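4.2 Does appointment method explain reversal rates?

Bakke and Nordin hold that appointed judges in the Rutden district are reversed less often than elected ones. We doubt it. Their 1205 rulings include 300 uncontested orders, which a higher court would hardly ever disturb, and most of those fell to appointed judges. With the orders removed, the gap shrinks to 3 points. Myung's reply, that such orders are still rulings, misses the issue.

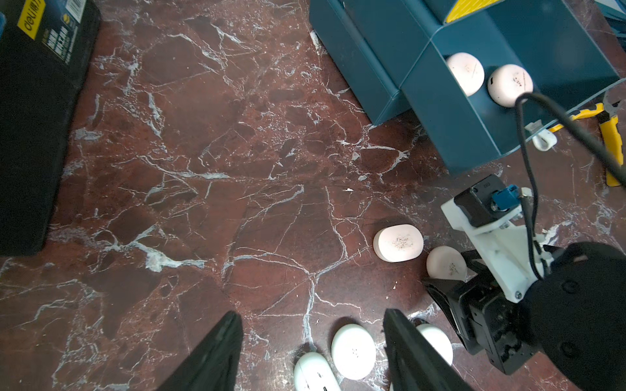
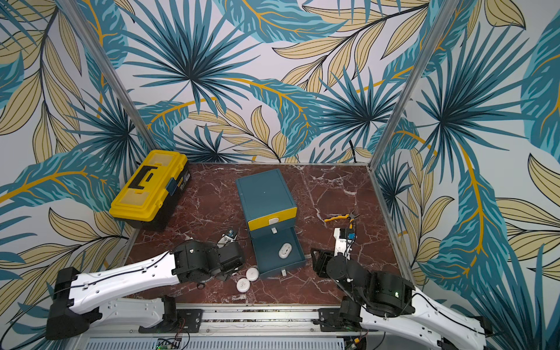

Figure 3. Red marble surface with white veining, two views. Photos: Oda Sjöberg.

Nor can we accept February as a fair baseline month.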